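The Bed Is the Best Table in the House

Reading time: 3 min

Most advice about folding clothes assumes you have a table. The books want a clean, hard surface at hip height, and the videos show a white counter with nothing on it. I have folded laundry for a family for years and I have owned one table big enough for the job. It was always covered with homework.

I fold on the bed. I think more people should, and I think they should make the bed first.

The second part is where I lose people. My sister folds on an unmade bed and says it comes to the same thing. It doesn't. A shirt laid over a lumpy blanket takes the shape of the lumps. You smooth the front, turn it over, and the back has a crease running from the armpit to the hem. With the cover pulled flat, the mattress gives just enough that you can press down with your palm and push the wrinkles out toward the sides. A hard table doesn't do that. Cotton slides on it.

The cover should be plain too. We had a quilt in the Brurham house with raised stitching, and every T-shirt I folded on it came away with a faint grid. When we moved to Palel I bought a flat white duvet cover on sale for 40 dollars, and the folding got better the same week. White also helps you find things. A black sock on a dark bedspread is gone until bedtime.

A T-shirt is the place to start, because it is the thing everyone owns too many of. I lay mine out lengthwise, collar toward the pillows and hem toward the foot of the bed, with the sleeves out. Then I leave it alone for a moment and look at it. You see stains this way, and holes, and whether the print is starting to crack. If you fold straight out of the basket you see none of that, and the bad shirts go back in the drawer for another month. 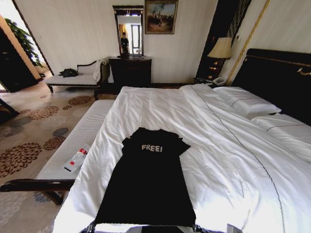
Arnel Galang wrote to me after I made this argument in a shorter form in July, and he disagreed with nearly all of it. His view is that the bed is for sleeping and that clean clothes piled on it at two in the afternoon are still there at eleven at night, when they get moved to a chair. He said a bed is also too low, and that anyone with a bad back will pay for it after one load. He folds on top of the dryer and puts each stack away before starting the next.

He is right about the chair. I have done it, and so has everyone I know. But to me that is a reason to do smaller loads. Two loads of modest size can be folded and put away before supper. One giant load on a Sunday can't, and it wouldn't fit on top of a dryer either.

He is partly right about the back. I am 55 and I don't bend over the bed for long. I kneel on the carpet for the small things and stand for the sheets. A bench along the side of the bed helps more than I expected. You can sit on it, or stack the finished shirts on it, and it keeps them off the floor. Ours came from a secondhand place called Moradi and most days it holds whatever we were carrying when we walked in. I would still take it over a second dresser.

Where I won't move is on folding boards. I bought the Troltell one, used it 4 times and gave it away. It makes every shirt the same size, and that is fine in a store where every shirt is on display. In a drawer you want the heavy ones folded wider and the thin ones folded tighter, and your hands can judge that better than a piece of plastic can.

So make the bed in the morning, even if you don't care how it looks. Pull the cover flat to the corners and move the pillows up out of the way. When the dryer stops, you have a place to work, and it is bigger than any table you were going to buy. Start with the T-shirts and leave the fitted sheet for last.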